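제목: Re: 8월 유리공예 체험 후기, 그리고 다음 모임 문의
보낸 사람: Naheed Paracha
받는 사람: 공방 나들이 메일링 리스트

Rukhsana Jafri 님이 쓰신 글:
> 여러분 안녕하세요. 지난번에 Naheed 님이 Stamley에 있는 유리 공방에 다녀오셨다고
> 잠깐 말씀하셨는데, 혹시 자세한 이야기를 들을 수 있을까요? 저는 뜨거운 걸 무서워해서
> 블로잉은 엄두가 안 나는데, 언니가 자꾸 같이 가자고 조르네요.
> 예약은 어떻게 하는지, 완성품은 그날 바로 가져올 수 있는지도 궁금합니다.
> Rukhsana 드림

Rukhsana 님, 그리고 모두들 안녕하세요!

답장이 늦어서 정말 미안해요. 쓰다 말다 하다가 오늘에야 차 한 잔 끓여 놓고 자리에 앉았습니다. 8월에 다녀온 얘기를 이제 쓰자니 좀 쑥스럽지만, 물어봐 주시니 신이 나서 또 길어질 것 같아요. 너그럽게 읽어 주세요 ^^

제가 간 곳은 Minhas 유리 공방이에요. Stamley 역에서 52번 버스를 타고 종점까지 가서 언덕을 조금 올라가야 하는데, 그날따라 어찌나 덥던지 도착하기도 전에 물 한 병을 다 비웠답니다. 한 반이 여섯 명이고, 처음 한 시간은 의자에 앉아서 설명을 들어요. 유리가 식는 순서며, 파이프를 왜 쉬지 않고 돌려야 하는지며, 선생님이 얼마나 차근차근 알려 주시는지 저 같은 사람도 다 알아듣겠더라고요.

그다음이 진짜 체험인데, 저는 작은 물컵을 골랐어요. 색유리 알갱이를 묻히고, 다시 가마에 넣고, 입으로 훅 부는데 생각보다 힘이 거의 안 들어요! 오히려 제가 너무 세게 불어서 컵이 한쪽으로 불룩해졌지요. 선생님이 젖은 신문지 뭉치로 슬슬 달래 주셨지만 지금도 식탁에 놓으면 살짝 갸우뚱합니다. 저는 그게 좋아서 매일 아침 거기에 우유를 마셔요.

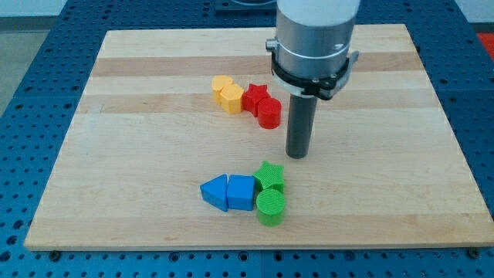

완성한 컵은 그날 바로 가져올 수 있나요?
서냉로에서 밤새 천천히 식혀야 해서 이틀 뒤에 찾으러 가거나 택배로 받습니다.

저는 택배로 부탁했는데 포장이 어찌나 꼼꼼한지 푸는 데 한참 걸렸어요. 예약은 전화로만 받으시고, 점심시간에는 잘 안 받으시니 오전에 걸어 보세요.

그리고 뜨거운 게 무서우시면 블로잉 말고 램프워킹 반도 있어요. 책상에 앉아 작은 불꽃으로 구슬을 만드는 수업인데, 보안경도 빌려줍니다. 옆 반을 잠깐 구경했더니 다들 조용히 집중하시는 모습이 참 좋아 보였어요. 언니분은 블로잉, Rukhsana 님은 구슬, 이렇게 나눠 들으시고 끝나고 만나셔도 되겠네요. 언덕 아래 Kedine이라는 찻집의 생강 케이크도 꼭 드셔 보시고요(저는 두 조각 먹었습니다).

참, 갈 때는 면으로 된 긴바지에 앞이 막힌 신발이 좋아요. 저는 멋 부린다고 샌들을 신고 갔다가 공방 장화를 빌려 신었는데 치수가 너무 커서 하루 종일 철벅거렸어요.

다음에 같이 가실 분은 이 메일에 답장 주세요. 날짜는 모인 분들 사정 봐서 정하고, 공방에는 제가 전화해 볼게요. 다들 감기 조심하시고요.

2018년 10월 21일
Naheed 드림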